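Idumo is a set of recorded examples for training two-armed robots to arrange artificial flowers. It was begun at Astunex by Solène Cordier and holds 2982 episodes.

Work cell
Both arms stand on an aluminum rail along the front of a wooden tabletop. 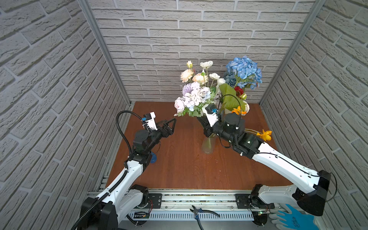

Views
Each episode pairs fixed cameras with cameras at the wrists – the close views show the fingers and what lies near them.

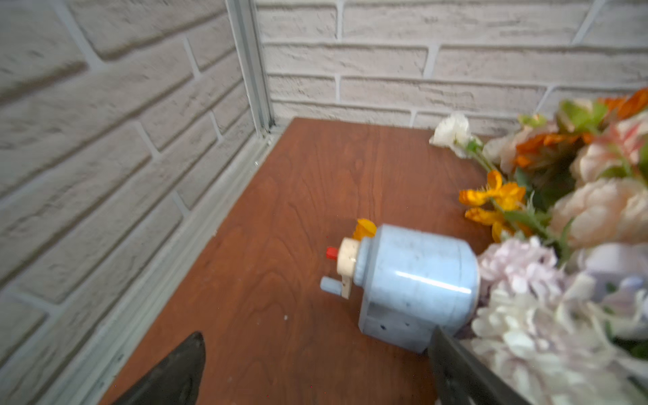 Episodes
An operator guides both arms through one task.

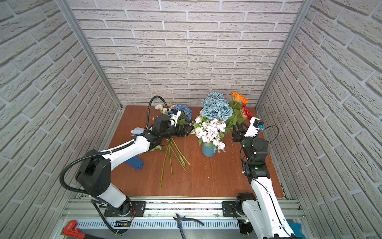

Labels are added afterward, with 17 task names in use. Loose stems get their own label, as do flowers standing in a vase, and both can apply to one episode.

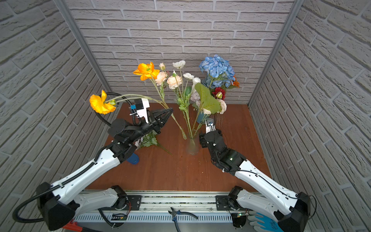 Release
The first 346 episodes were released on Mar 20, 2019.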